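Notebook, outreach and testing group – Drerkgate room
Last updated: May, 4:40 pm

Continued from the page before. The draft of the clinic leaflet came back from Stadivska with comments in the margin. They want the line about treatment and transmission moved to the top, and I agree. A person who takes the medicine every day and has an undetectable viral load does not pass HIV to a sexual partner. In our old leaflet this stood on the back side, under the opening hours.

Print order is 4000 leaflets, in two languages. The Negi version is still without the paragraph on PrEP, I must ask for it again before the file goes to the printer. 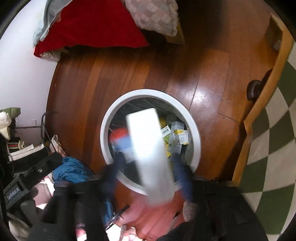
White box over the bin, Drerkgate.

Survey from the campus. We have 1667 answers which are complete, and I removed the double ones in the morning. The question on "last test" was badly made by me. It offers "this year" and "last year", but a student who answers in January and a student who answers in May don't mean the same length of time. For the next round I will write "in the last 12 months". The old answers I keep in a separate column and I will not mix them.

Over 24 students wrote in the free field that they did not know the test at the health center is without payment. This should go in the report for Bromley, on page 2, with the wording they used and without their department.

Also I tried the training talk alone in the room, with a clock. It is too long. The part on history can be shorter, but I don't want to cut the part on how people living with HIV take seats in the meetings where decisions are made – this is the reason we were asked to come.
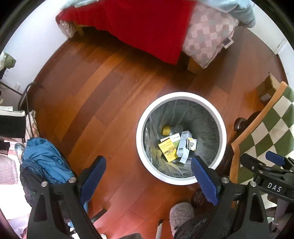
Stadivska writes that the word "clean" must go out of the talk completely, also where we quote an old poster, and that "negative result" is enough. I changed it in slides and in notes. The poster quote is out.

To do: PrEP paragraph, new wording for the test question, send page 2 to Bromley.

Comments: 2 | Shares: 0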